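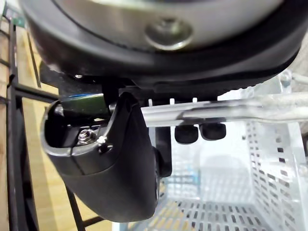 Wrist camera view at an open day: what can I show visitors on the second monitor?

Wilson Ccori
We run a bench demo at the Golton open day in November. One arm with a black two-finger gripper, a rack, and a white perforated basket as the drop target. The wrist camera feed goes to a second monitor facing the visitors. At the point in the cycle where I grabbed the still, the round steel base with the black rubbery rim takes up the whole top of the view, and the metal is blurred. The finger is sharp enough to see the hex nut inside the housing. The basket is lower right and looks fine.

Controller is a Pralham, exposure on auto, focus fixed. Is there a setting that gets the near metal and the basket sharp together, or should I show a different feed?

Rigoberto Huamán
Not with fixed focus at that distance. The steel is too close to the lens. Focus for the basket and accept the blur above it.

Two things you can change:

Exposure. The upper right of your still is washed out. Take it off auto and lock it with the arm at the basket. On our unit I set 2000 microseconds and left it there all day. Yours will depend on the room lights.

Approach height. Add a waypoint above the basket and hold for 2 seconds before the descent. Visitors get time to find the basket on the monitor. Ours also had a caption reading "wrist camera", and after we added it the questions moved on to the gripper.

Check the cable slack at the new waypoint before you run it at full speed. I run demos at 77 percent.

taipe_lab
we had the same thing at Dikodov. just put a tripod camera on the big screen and leave the wrist one small in the corner

Wilson Ccori
Locked exposure works, thanks. The hold made the cycle too long for the tour groups, so I cut it to half. Will try the tripod camera if I can find a free port.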